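Search this site Enter keywords Go

Getting your home ready for a winter let

3 January 2022
By the Clustell Lettings newsletter desk

Owners in Jandonberg often ask us whether it is worth letting a house between now and March. Last winter our members took 83 short winter bookings, and most came from people who wanted a quiet place with heating that worked. Have the boiler serviced first, then turn to the rooms.

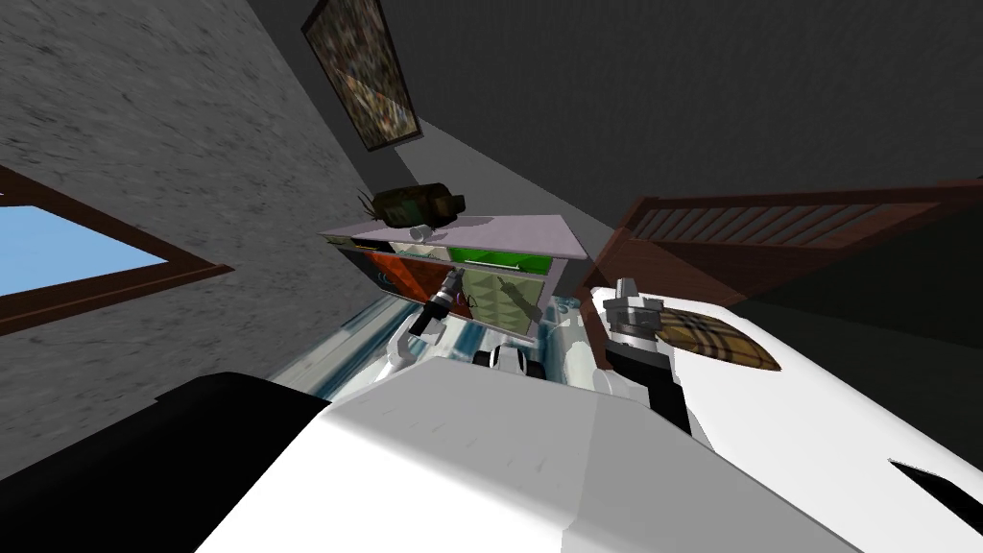

Storage is the thing guests mention most in their comments. They arrive with coats, boots and food for a week, and they need somewhere to put it all. A cabinet like the one here is enough for a landing or hallway, provided you have emptied it. Keep your own things in a locked cupboard or the loft, and tell guests which doors are theirs to use.

Check your insurance as well. Many home policies stop cover once a house is let, even for a weekend. The Praseo landlord policy offered through our office has a £50 excess and covers burst pipes.

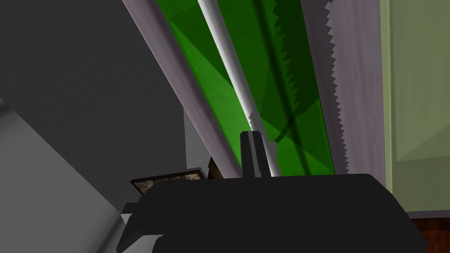
Paint takes more knocks in a let house than in a family home. Suitcases catch the corners and wet coats mark the walls. Choose a washable finish and stick to one or two shades throughout, so that touching up is quick. Plain colours such as the lavender-grey seen here are easy to live with, and a spare tin should be left in the shed with the room names written on the lid.

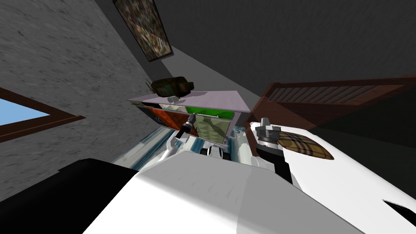 Stairs need a proper look before anyone stays. Tighten loose treads, fit a brighter bulb and make sure the light can be switched on from both floors. The banister on the right has its balusters set close together, and families with small children will ask about this. Leave the top of the stairs clear of rugs.

Meter readings should be taken on the day guests arrive and again when they go. Write the figures in the house book, along with the stopcock position and the bin day.

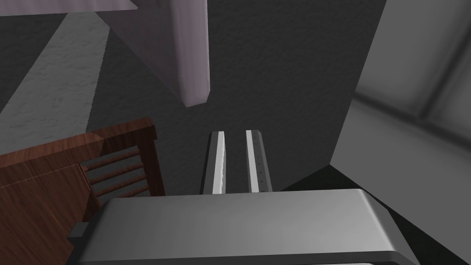 Booking an inspection

Our Arango Road office is taking inspection requests now. Please quote form 1605 and allow two weeks for a reply.

Contact us: Clustell Lettings, PO Box 2491, Jandonberg | © 2022 Clustell Lettings | Back to top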